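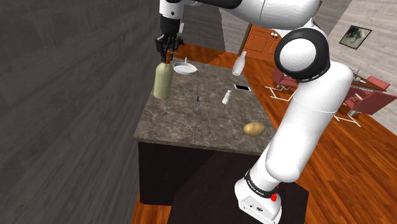
Can you collect useful training episodes without owning a robot arm?
For plenty of kitchen tasks you can, as long as your simulator is decent and you're willing to throw out a fair share of what you record.

Review: Neltlow Kitchen Pack for teleoperated demos
Posted in January

I bought the Neltlow pack after our real arm spent its third week in a crate waiting for a part. It gives you a white arm parked at a kitchen island, a drawer's worth of objects and a recorder that saves every episode with joint angles, camera views and a line of text saying what you were meant to be doing.

The objects are a sensible lot. There's a bottle with an orange-brown cap, a frying pan, a milk bottle, a salt shaker, a knife, a phone and a single potato, which I have come to know better than some of my cousins. The marble countertop is nicer than mine. So is the floor.

Recording is easy. Steer the gripper over, close the fingers on the bottle cap, lift, save. I got through 544 episodes in 11 evenings and kept most of them. The 78 I binned were largely my own doing: long dithering pauses, or approaches so roundabout that any policy copying them would need a packed lunch. Pieter Bakker, who shares the licence with me, records faster and dithers less. He has mentioned this.

Gripes, then. The randomiser shuffles positions but barely touches the lighting, so you'll want to do that yourself before you train anything. Gripping by the cap is far more forgiving than it has any right to be, and I wouldn't trust those grasps on hardware without a set of real ones mixed in. Thin things lying flat, like the knife and the phone, are miserable to pick up. That much is realistic.

Export to the Graren format worked first go. Export to Cukau dropped the text labels, and support took 7 days to tell me to update, which I had done.

Compared with the Gallagher pack, the furniture is better and the manual is worse. I'd buy it again, on sale. Four stars, and I've asked them for a second potato.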